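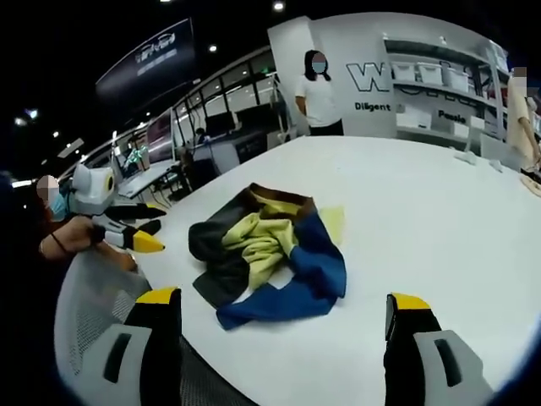
布を広げる動作の模倣学習で、除外したデモの効果をどう検証すればよいか相談させてください。手持ちグリッパで人がデモを取り、手先カメラの画像と手先の軌道、指の開き幅からポリシーを学習して、同じ形の指を付けたアームで動かしています。対象は黒、淡い黄色、青などのパネルでできた布で、白いテーブルの上にくしゃっと丸まった状態から始め、指を大きく開いたまま近づけて端をつまみにいきます。指先が黄色なので、布の淡い黄色の部分に重なると境目が見えにくく、これも気になっている点のひとつです。

集めたデモは全部で3,939本、作業者は6人です。全部を使って学習すると検証用データでの誤差は順調に下がるのですが、実機では布の手前で止まったり、空中で指を閉じたりする挙動が目立ちました。

デモを見直すと、布に触れる前に長く静止しているものと、つまみ損ねてやり直しているものがかなりありました。そこで手先の速度が一定以下の区間が長いデモを自動で選び、338本を除いて学習し直したところ、手前で止まる挙動は明らかに減りました。布が広がるところまでいく回数も増えています。

この結果を研究報告に書きたいのですが、共同研究者のマイアラ(Maiara Moura)に次の点を指摘されています。

- 除外の基準を決めたのは、実機の失敗を見た後である
- 学習は条件ごとに一度ずつしか回していない
- 除外したデモが特定の作業者に偏っているかもしれない
- 実機評価のとき、布の丸め方を毎回そろえていない

どれももっともだと思うのですが、全部に対応する時間がありません。実機は別のグループと共用で、使える枠が限られています。「静止の長いデモを除くと実機での成績が上がる」と書くために、最低限どの比較が必要でしょうか。また、やり直しを含むデモは残すべきか除くべきか、経験のある方の意見も伺いたいです。

補足です。ポリシーは拡散モデル系で、行動は数ステップ先までまとめて出力しています。学習の管理にはDuderoを使っています。除外はデモ単位で、静止区間だけを切り取ることはしていません。画像の色の拡張は弱めにかけています。

**Jussara Moura**(7月22日)

---

### Edivaldo Lopes

338本除いて良くなったなら、そのまま除いてよいのでは。

うちでも布のタオル折りで同じことをやりましたが、止まっているデモは害のほうが大きかったです。止まっている間は画像も行動もほとんど変わらないので、モデルが「この画像なら動かない」を覚えます。しきい値をもっと厳しくすればさらに良くなると思います。

やり直しのデモは全部捨てました。きれいなデモだけにしたほうが誤差も下がります。

> **Jussara Mouraのコメント**
> ありがとうございます。誤差が下がるのはこちらでも同じなのですが、全部使った場合も誤差は下がっていたので、それを基準にしてよいか迷っています。やり直しを捨てた後、実機でつまみ損ねたときの動きはどうなりましたか。

> **Edivaldo Lopesのコメント**
> そこはちゃんと記録していません。つまみ損ねたらその試行は失敗にして終わらせていました。確かに、損ねた後に何もない所を引っ張っていくことはありました。

---

### Aparecida Camargo

優先順位を付けるなら、一番先にやるのは「同じ本数を無作為に除いた条件」との比較です。

いま比べているのは「全部」と「静止の長いものを除いた残り」の二つですね。この二つだけだと、差が出ても理由が分かりません。本数が変われば、エポック数をそろえたときの更新回数も変わりますし、作業者の比率も変わります。学習の乱数だけで実機の成績が動くこともあります。なので私なら条件を次の四つにします。

1. **全データ**
2. **静止除外**:いまの基準で338本を除く
3. **無作為除外**:同じ338本を全体から無作為に除く
4. **作業者をそろえた無作為除外**:各作業者から、静止除外で減った本数と同じだけ無作為に除く

時間がなければ3を省いて、1、2、4にしてください。4があれば「特定の作業者を減らしたのが効いただけではないか」という指摘に直接答えられます。3だけだとその指摘は残ります。

更新回数は全条件でそろえます。エポック数でそろえないでください。正規化の統計量(行動の平均や最大最小など)も、条件ごとに計算し直すのか、全データで計算したものを使い回すのかを決めて、報告に書いておくべきです。静止の長いデモには初期位置付近の行動が大量に入っているので、平均と分散で正規化していると、ここが意外に動きます。

#### 学習の回数

条件ごとに一度だけの学習では、正直なところ何も言えません。少なくとも乱数を変えて数回は回し、それぞれのチェックポイントを実機にかけてください。学習は計算機の時間だけで済むので、実機の枠が少ない場合もここは削らないほうがよいです。

チェックポイントの選び方も先に決めます。実機で試して一番よかったものを選ぶと、その選択に使った試行を評価に数えてしまいがちです。私は「最後のチェックポイント」に固定しています。一番良い成績は出ませんが、条件間の比較にはこれで足ります。

#### 実機の試行

試行数は条件ごとに約200回あれば安心ですが、共用の実機では難しいでしょう。回数を減らすなら、そのぶん初期状態をそろえて、対応のある比較にしてください。

布の場合、初期状態を完全に再現するのは無理です。それでも、かなり近づけることはできます。私たちがやっている手順を書いておきます。

- 丸め方を先に決めて、上から撮った参照画像を用意する
- 現在のカメラ映像に参照画像を半透明で重ね、だいたい合うまで手で直す
- 一つの初期状態につき、全条件を続けて実行してから次の初期状態に移る
- 条件の順番は初期状態ごとに無作為に並べ替える
- 布を置く人には、次がどの条件かを知らせない

最後の項目は面倒に見えますが、チェックポイントの名前を記号に置き換えるスクリプトを一つ書けば終わります。布を置く人が条件を知っていると、悪気がなくてもつまみやすい端を出してしまいます。私自身、条件名を伏せる前と後で差の大きさが変わったことがあります。

丸め方の種類を決めるときは、色も見てください。指先の黄色と布の淡い黄色が重なるという話でしたから、「最初につまめそうな端が淡い黄色のパネルにある状態」と「それ以外の色にある状態」を両方入れて、集計を分けるとよいです。静止除外の効果と見えにくさの影響が混ざらずに済みます。

#### 基準を後から決めた件

マイアラさんの最初の指摘ですが、後から決めたこと自体は隠さず書けば問題ありません。困るのは、基準を決めるときに見た試行を、効果を示す試行にも使うことです。いまのしきい値をここで固定し、これ以降の新しい試行だけを本評価として数えてください。これまでの試行は「予備実験」として別に載せます。

しきい値を動かした結果も載せたいなら、本評価が終わった後に補足として追加してください。

#### やり直しを含むデモ

静止とやり直しは分けて扱ってください。いまの自動判定だと、やり直しの前に人が考えて止まった区間を拾っている可能性が高いです。つまり338本の中に、回復動作の良いデモが混じっているかもしれません。

まず338本を人の目で見て、「触れる前に静止」「つまみ損ねの後に静止」「その他」に分けることを勧めます。全部見ても一日かからない量です。「つまみ損ねの後に静止」が多ければ、デモごと捨てずに静止区間だけを間引いた条件を追加する価値があります。間引くときは時刻を詰めるので、前後の手先位置が不連続にならないかを必ず確認してください。

> **Jussara Mouraのコメント**
> とても助かります。338本のうち一部だけ先に見てみましたが、つまみ損ねの後の静止は確かに入っていました。残りも分類してから条件を決めます。一つ確認させてください。対応のある比較にした場合、検定は何を使っていますか。

> **Aparecida Camargoのコメント**
> 成功か失敗かの二値で、二条件だけならマクネマー検定で十分です。ただし学習の乱数を複数回している場合は、試行をすべて独立とみなすと差を大きく見積もります。初期状態と学習の乱数を変量効果に入れた混合ロジスティック回帰にするか、乱数ごとの成功率を並べて示すだけにして検定を付けないか、どちらかにしています。乱数の数が少ないときは後者のほうが読む人に親切だと思います。

> **Jussara Mouraのコメント**
> 後者にします。成功の判定も、いまはその場にいる人が決めているので、終了時の上からの画像で布の面積を測る方法に変えようと思います。

> **Aparecida Camargoのコメント**
> 面積で良いと思います。連続値になるので、少ない試行でも差が見えやすくなります。照明で淡い黄色と白いテーブルの境目が飛ぶことがあるので、領域分割の結果は目で確認してください。

---

### Cleiton Dantas

実験計画は上の回答のとおりで、私から足すことはあまりありません。ただ、布の手前で止まる現象については、デモの静止以外の原因も一度確かめたほうがよいです。私は以前、Dilluraの布操作の課題で同じ症状を追いかけて、原因の半分は遅延でした。

手持ちグリッパで取ったデータは、画像と手先の姿勢がほぼ同じ時刻にそろえてあります。アームでは、画像を撮ってから推論が終わり、指が動くまでに遅れが入ります。ポリシーが出した行動の列をそのまま先頭から実行すると、先頭の数個はもう過ぎた時刻の行動です。それを実行すると腕が少し戻り、戻った位置の画像でまた推論するので、布の手前で前後に揺れるか、ほとんど進まなくなります。外からは「止まっている」ように見えます。

確認は簡単です。

- 実行時の手先位置と、指令した手先位置を同じグラフに描く
- 推論が切り替わる瞬間に、指令値が後ろに飛んでいないか見る
- 飛んでいたら、遅れた分だけ行動の列の先頭を捨てて実行する

これで症状が減るなら、静止除外の効果は思ったより小さいかもしれません。逆に、遅延を補正した後でも静止除外に差があれば、主張としては強くなります。四条件の比較を始める前に済ませてください。途中で制御側を変えると、それまでの試行が使えなくなります。

空中で指を閉じるほうは、指の幅の時刻合わせも疑います。手持ち側で指の幅を画像から推定している場合、指先の検出が外れたフレームを補間していると、閉じる時刻が前にずれることがあります。指先の黄色を色で拾っているなら、布の淡い黄色と混同していないか見てください。私のところではマーカーで検出していたのでこの問題はありませんでしたが、色で検出していたFagundesの担当者からは、黄色い布だけ指の幅の記録が乱れると聞きました。

あと背景です。デモのときに、テーブルの向こうに立っている人や、もう一つの手持ちグリッパを持つ人が手先カメラに入っていますよね。実機評価のときに誰もいないなら、見え方がだいぶ違います。成績への影響は課題によりますが、評価のときの人の立ち位置は条件間で固定しておくのが無難です。少なくとも、ある条件だけ見学者がいる、という状態は避けてください。

> **Jussara Mouraのコメント**
> 指令値を描いてみました。切り替わりの瞬間に後ろへ飛んでいます。先頭を捨てる設定がDuderoの実行側にあったのに、無効のままでした。これを直してから全データの条件を少し動かしたところ、手前で止まる回数は減りましたが、なくなってはいません。
>
> 指の幅は指先の色で拾っています。淡い黄色のパネルに重なる区間を抜き出して、検出が外れた割合を調べているところです。

> **Cleiton Dantasのコメント**
> なくなっていないなら、静止除外の比較をする意味は十分あります。指の幅は、外れが多ければ学習からやり直しになるので、先にそちらの結論を出してください。

> **Aparecida Camargoのコメント**
> 遅延の件は見落としていました。本評価を始める時点で制御側の設定も固定し、設定ファイルを結果と一緒に保存しておいてください。うちではTrilidbyに試行ごとの設定を残しています。

> **Jussara Mouraのコメント**
> 指の幅の検出について途中経過です。外れは淡い黄色のパネルに重なるときに集中していました。画像の明るさだけでは分けられないので、指の左右の位置関係に制約を入れて推定し直しています。推定し直した記録で3,939本すべてを作り直し、それから静止の判定をかけ直します。手先の速度による判定なので除外される本数は変わらないはずですが、確認したらここに追記します。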